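4.2 Boxes, tins and the things that live in them

We had not planned to write a section on boxes at all. When we drew up the first interview guide in January, our questions were about drawers, shelves and closets, the places where people told us (in the pilot, at least) that their small things were kept. By the second round of home visits, though, we had both noticed how often a person would answer a question about a drawer by opening it, lifting out a smaller container, and talking about that instead. The drawer was only where the box happened to be. The box was where the belongings were, and it was the box that had a history, a set of rules and sometimes a name.

The 24 households in Gareveck described a great many of these containers to us: cookie tins, shoe boxes, cases that once held eyeglasses or drafting tools, the stiff cartons that gift sets come in. What they shared was a lid and a fairly low wall, so that everything inside could be seen in one look once the lid was back. Participants were very fond of this quality. One woman in her sixties, who kept sewing notions, spare keys and seed packets in three matching tins, told us she could not bear a deep box, "because whatever goes to the bottom of a deep box has left the family." A retired bus driver on the same street said nearly the same thing in plainer words, and added that he had thrown out a perfectly good toolbox over it.

We came to call these shallow lidded containers "flat keepers," a phrase borrowed from one of the younger participants in Petchrat, where we made our second set of visits. A flat keeper behaves differently from a drawer in a few ways that matter for the rest of this paper. It can be carried to the table, which turns putting things away into something done sitting down, often in company and often with the radio on. Its lid gives the work a clear ending. And because the floor of the tray stays in view, people seem to make their decisions about placement with the open space in mind as much as the objects. They would put the first item down against a wall or into a corner and leave the rest clear, even when there was only one item to put away and nothing further waiting.

This habit of starting at the wall was the most regular thing we saw in the sorting sessions, and we will admit to having become rather attached to it. Figure 4 gives a simple instance on a wooden tabletop, with the lid folded back behind the tray. 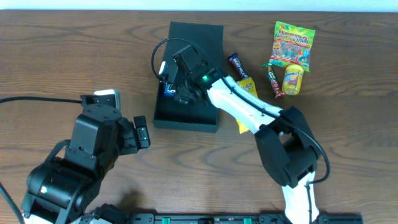
Figure 4. Open dark box with a small blue packet against the left wall of the tray; the right and lower parts of the tray are empty.

A placement like the one in Figure 4 was usually described to us as "leaving room." When Rahimi asked participants what the room was for, the answers were wonderfully varied and not always very practical. Some had a particular thing in mind, such as a second packet of the same kind or a pair of scissors currently on loan to a daughter. Others said they simply liked to see the bottom of the box. A man who had moved apartments 11 times explained that a box with some floor showing was a box he could still pick up in a hurry, and that he had learned this on a Saturday he did not care to discuss in detail. We did not press him.

There was less agreement about which wall to start from. Right-handed participants often began on the left, which keeps the near hand free to go on filling, but several right-handed people did the opposite and were quite firm about it. Cuautle's notes from Petchrat suggest that the position of the lid has something to do with the choice. Where the lid folds away from the person, both sides of the tray are equally easy to reach. Where the lid has to be set down beside the box, people tended to begin on the side away from it, so that their sleeve did not catch. We offer this as an observation only, and the sessions were not set up to test it.

Packets deserve a word of their own, as they turned up in nearly every flat keeper we were shown. Small, flat and light, they slide when the box is carried, and a packet left in the middle of a tray seldom stays there. Several participants had worked out remedies, including a strip of felt along the floor, a rubber band, or a heavier object laid across one corner. Others let the wall do the job on one side and accepted whatever happened on the other. The owners of the tidiest boxes in the study were, to our surprise, mostly in this last group, and they spoke of straightening the contents each time the lid came off as a small pleasure of the day. We return to this kind of repeated, unhurried straightening in Section 5, where we set it beside the kitchen shelf routines recorded in Mirnow.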